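From: Pellton Allotments list
To: Members
Date: 2023-12-23
Subject: Re: Water troughs and the winter turn-off

Replying to the message from plot 18, which I've quoted below so that people who joined recently can follow.

> Can somebody say when the mains will be turned off this winter and
> when it will come back on? Last year I went down in the cold spell
> and the trough by the Tanui Lane gate was solid, and the tap next to
> it had split. I also think we should talk about what we pay. My
> share of the water went up again and I hardly use any, as I have two
> butts on the shed. Could plots with butts pay less?

The mains is already off. I closed the stopcock under the iron cover by the main gate last weekend and opened all the taps to let the pipes drain. Please leave the taps open. If you close one, whatever is left in the riser sits there and freezes, and that is how the Tanui Lane tap split. The part was cheap but it took two of us most of a morning to dig down to the joint, and the new lagging had to be ordered twice as the first lot was the wrong bore.

It will come back on when the nights are mild enough, most likely in the last part of March. I'll send a message here the day before. If you have seedlings under cover before then you will need to bring water with you or use your butts.

On the cost. The bill for the year to the end of July was for 2,952 units, against a little under that the year before. The supplier also put up the standing charge, and that accounts for most of the rise people saw. We divide the total by plot size and always have. I did look at a lower rate for plots with butts. The trouble is that we have one meter for the whole site, so there is no way to tell who uses what, and quite a few people with butts fill them from the hose in a dry spell. I'm not saying plot 18 does this.

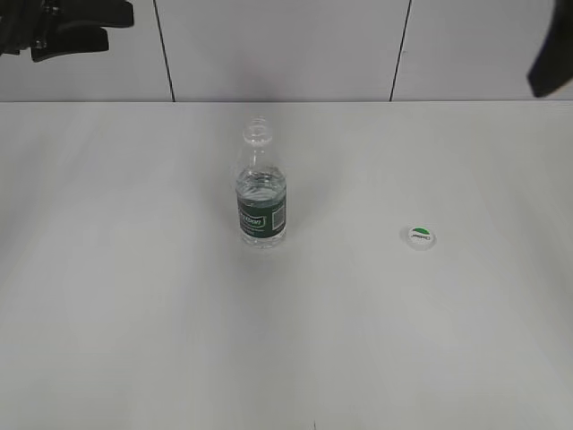

Separate meters were priced up a few years ago and the figure was far too high for a site of our size. I would rather spend money on the leak. There is almost certainly one somewhere between the main gate and the second trough. I read the meter late one evening in July and again early the next morning, with the site locked, and it had moved. It wasn't a lot, but it adds up over a season. The ground by the Nuko shed is also greener than it should be in a dry month, so I would start digging there.

Vernero have quoted 700 pounds to find it and replace the length of pipe, if it is where we think it is. That includes making good the path. They can't do it until the ground has dried out a bit, so we are looking at spring in any case. If anyone has used another firm for this sort of work, please let me know before the end of January and I will get a second price.

Some smaller things while I'm writing:

The troughs have been emptied and turned over, apart from the long one at the bottom, which is too heavy. I've floated a plank in it. Please don't take the plank out – it gives the ice something to push against, and hedgehogs something to climb.

Hoses left on the standpipes have been put in the tool store. There are five and none of them has a plot number on it. Please collect yours and write the number on with paint, as marker pen comes off by summer.

We can get slimline water butts at a reduced price if we order enough of them together. They come with a lid and tap but no stand, and you would need to raise yours on blocks to get a can under it. The cost is 50 pounds each, delivered to the main gate. Reply to me and not to the whole list if you want one, and say which plot it is for.

Last, the combination on the gate changes on New Year's Day. The new number will go out by post with the rent letters, not by email. If your address has changed, tell me this week.

Site secretary
Pellton Allotments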